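**To:** workplace-change list
**From:** Urmas Eglītis, Operations, Grevora
**Subject:** Re: Glassware duties and the Jisov trial

Colleagues,

I am replying to the list so that all three sites have the same information. The earlier message is quoted in part:

> The notice says the trial covers "drying and put-away of drinkware." At Valdovinos that task takes up the first hour of the early shift, and it is what we give to staff returning from injury. Before August we would like to know who loses that hour, and what they are offered in its place.
>
> Crescencio Figueroa, Valdovinos site

The trial is confined to one bench at Prastach. Its scope is the handling of cups, mugs and pitchers at a drying rack. Washing, inspection for chips and the stocking of cupboards remain with kitchen and laboratory support staff, and no change to those duties is proposed under the present agreement. 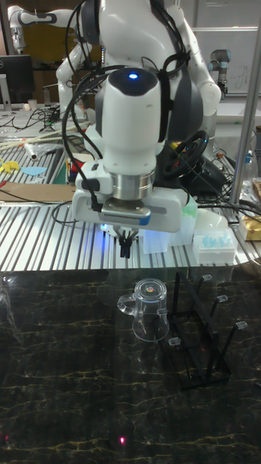
The hour Crescencio refers to has been recorded in the roster as light duties for 12 staff across the three sites. Management accepts that it has a value beyond the work completed in it. Until the trial is reviewed, the hour will stay on the roster and will be paid at the current rate. Supervisors are not authorised to reassign it locally, and any roster already altered should be restored by Saturday.

Several members have asked about supervision. A person will be rostered to the bench whenever the arm is under power. The role is classified one level above general support, in recognition of the additional training, and expressions of interest will be sought first from those who now do the task by hand.

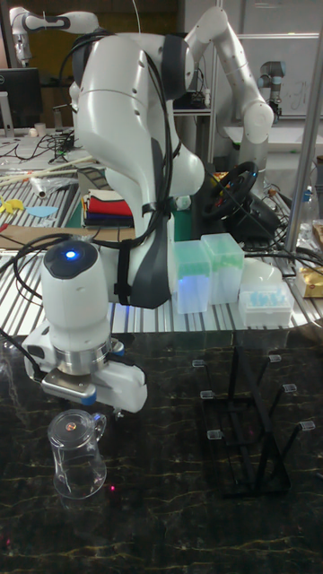 Crescencio Figueroa has since written that a higher classification is welcome, but that standing beside a machine for a full shift is a different kind of tiredness from walking a trolley between floors, and that the roster should provide for rotation. We agree. The draft now limits bench supervision to two hours at a time, with a change of duties after each period.

On training, 7 places are available in the first intake. The course is held in paid time and covers safe approach, stopping the arm, and the reporting of faults. Staff who decline a place will not be disadvantaged in later rostering.

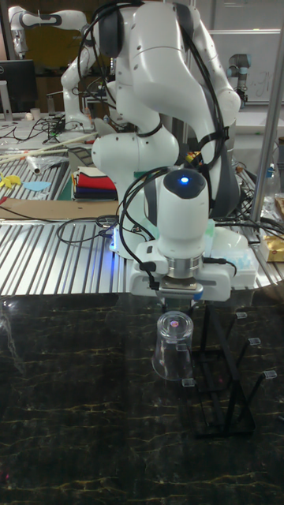
*Drinkware trial, Prastach: gripper and cup beside the drying rack.*

Fault reports are to be made on the existing form, with "Jisov" written in the equipment field. They will be read by the site safety representative as well as by Operations. The reports will not be used to assess the performance of individual staff.
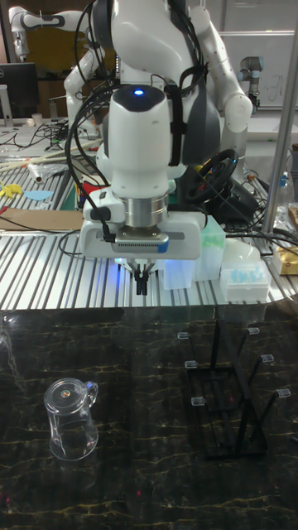 The question of workload at the rack itself remains open. Staff at Valdovinos have pointed out that a busy service leaves them with a crowded rack and very little bench to spare, and that any comparison of hours should be made under those conditions. A pitcher standing by itself on the counter, with nothing yet on the prongs of the rack, is a much simpler arrangement than the one they deal with each morning. Operations will therefore not rely on bench times alone when it reports on hours, and the site representatives will see the figures before they are circulated.

Written comments may be sent to this list or to me directly. Please state your site and usual shift.

Regards,
Urmas Eglītis
Operations, Grevora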